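Home | News | Community | Business | Sports | Contact

Print this story | E-mail this story

Prondham sorting room clears spring backlog

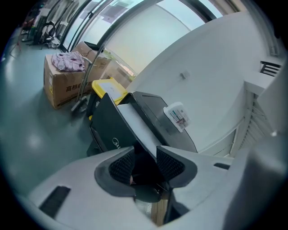 Boxes, a bin and a black container near the window in the Prondham sorting room.

PRONDHAM – Household goods donated over the winter are being sorted for reuse, and the Tisach Reuse Center says most of the work will be finished by the end of March.

The center took in 3,856 items between the first frost and the end of February. By noon yesterday, 2,874 had been checked, labeled and moved to the shelves. The rest are in boxes and bins at the Prondham site and will be opened in the order they arrived.

Clothing and fabric are handled first. Kitchenware and small furniture follow, and anything with a missing part is set aside for the repair bench on Bumero Street.

The center expects to pass 4,000 items before the spring sale. Drop-offs are accepted until 3 p.m. at the side entrance. Boxes should be light enough for one person to lift, with the contents written on the outside. Mattresses and paint are not accepted.

Filed under: Local News, Recycling & Reuse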